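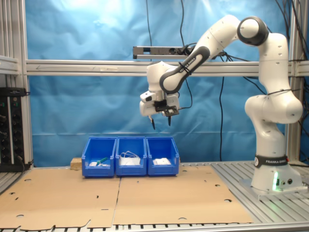

Previous by thread | Next by thread | Thread index | Reply

Subject: Re: [drokcombe-robotics] bin sorting, where are we?

Hi Halina, hi all,

Really good evening in the lab! Answers between your lines.

Halina Bielecka wrote:
> Are we keeping three bins for the April demo or going up to five?
> Ruwan wanted more, I'd like to see three done well first.

Three. Elif Naz and I tried a few layouts and the row of blue ones is so much easier to plan for – the hand comes straight down over each bin and the forearm stays well clear of the rail. Five can be next term's headache.

> And did anyone get the grasp log into one place?

Yes! Habibur merged everything and we have 236 labeled grasps now. I'd love to reach 3000 by the end of the year (I know, I know). Small soft items are still the weak spot, and cords are awful, so please bring me more cords.
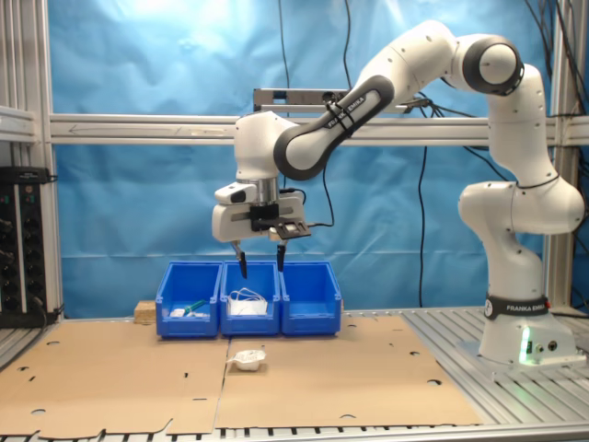 Fingers open over the middle bin, one small white item out on the cardboard.

If you're writing pick code, please pull the Jasis branch first. The old one still has the wrong height for the cardboard and you'll spend an hour chasing it like I did. Speed is capped at 55 percent until Ruwan has gone through everyone's motion files.

Halina, could you bring the notes from the Jolstead meet? I want to steal their scoring sheet.

Thilini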